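Hard rubbish and the Gestdale depot

The autumn hard rubbish collection for Gestdale and Zultside closed on Apr 6, 2022. Crews visited 1,222 addresses, and 68 of those had to be skipped because cars were parked over the pile. If yours was one of them, ring the office and you will be put on the catch-up run. There is no charge for this.

Mattresses made up a fair share of the load again. They go to a separate yard and are stripped for the steel, so please keep them apart from timber and whitegoods on the nature strip. Paint, gas bottles and tyres are not taken from the kerb at any time of year. 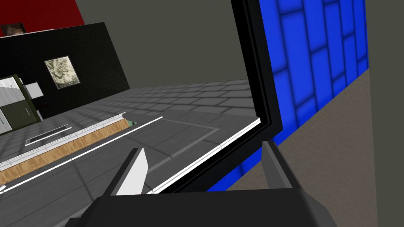 Depot hours

The Herath Road depot has gone back to its winter hours, 8 am to 4 pm, and the weighbridge shuts half an hour before the gate. A trailer of green waste is now $39. Mulch is still free to residents if you bring your own shovel and a tarp to cover the load. Bring a rates notice or licence as proof of address.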